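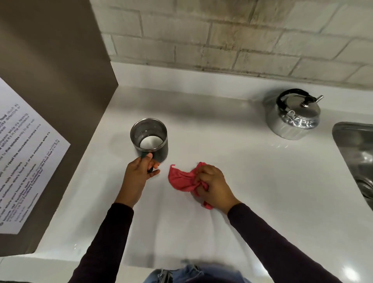 Mug, cloth and stovetop kettle on a white countertop.

Clullum is a British small-press comic written and drawn by Cayetano Arroyo and lettered by Thanakorn Nakpan. It ran for five issues and was later gathered into a single volume of 106 pages. The story follows a retired lighthouse inspector named Ernov, who moves to the inland town of Cillness and continues to inspect things. Very little else happens, and it happens slowly.

Origins

Arroyo drew the first version at the age of nine, in felt-tip, on the backs of his mother's parish newsletters. In this version Ernov was a shark. The surviving pages, some of which are reprinted at the back of the collected volume, show a well-developed interest in teeth and no interest at all in perspective. Arroyo returned to the character as an adult after finding the pages in a suitcase, and has described the decision to remove the shark as "the only real editing I have ever done". A fin is still visible on Ernov's coat in issue one. It is gone by issue two without comment.

Nakpan joined before the first issue was printed, having offered to correct the spelling. He relettered the whole book by hand and is credited on the cover in type slightly larger than Arroyo's. Both men have said this was an accident – though only one of them has said so cheerfully.

Publication

The first issue was printed by Montes, a copy shop with a back room, in an edition of 200. The staples were placed on the wrong side of 12 pages' worth of folded sheets, so that the book opened from the right. Readers assumed that this was a tribute to Japanese comics, and a letter praising it was printed in issue two. Arroyo's reply thanked the writer and did not go into details.

Later issues appeared whenever they were finished. The gap between the third and fourth was long enough for a rumour to spread that the comic had ended, and sales of the third improved noticeably. The fifth carried the words "final issue" on the cover and "to be continued" on the last page. No sixth has been announced.

Style

The comic is drawn in a thin, even line with flat colour, usually two shades and a white that is simply the paper. Backgrounds are sparse. The collected volume contains 1,005 panels, a total supplied by Nakpan in the afterword, where he also notes how many of them he had to letter twice.
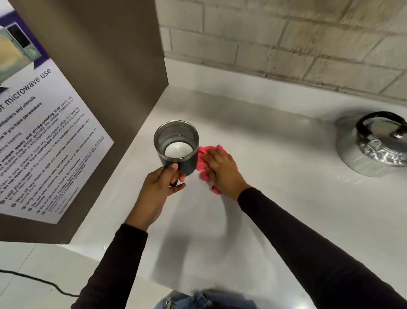
Arroyo's handling of household business has drawn more praise than his plots. Most of issue four takes place in Ernov's kitchen, and the artist avoids the usual comic-book shorthand, in which a character cleaning something does so with one hand and leaves the other to hang about. In practice a person wiping a counter may well keep hold of the mug, the left hand lifting it just clear of the surface by its handle while the right presses a crumpled cloth flat beside it. Arroyo draws both hands working and leaves out the face. The sequence lasts four pages and contains one word, "Well".

The colouring is less admired. Cillness is shown as mustard in every season, including a snowstorm.

Reception

Notices were few but kind. The small-press newsletter Staple Gun called it "a gripping account of a man reading a gas meter", a line which Montes put on a poster before anyone had checked its tone. Younger readers have tended to prefer the childhood pages, and at signings Arroyo is regularly asked to draw the shark. He does so, and it is generally agreed that his sharks have got worse.

An exhibition of the original art opened in a library stairwell in November. The felt-tip pages were hung at the bottom, where children could see them, and the adult work further up, where it was seen mainly by people on their way to the large-print section.

Related articles
Ernov (character)
Cillness in comics
Hand lettering
Juvenilia
Minicomic
List of comics set mostly in kitchens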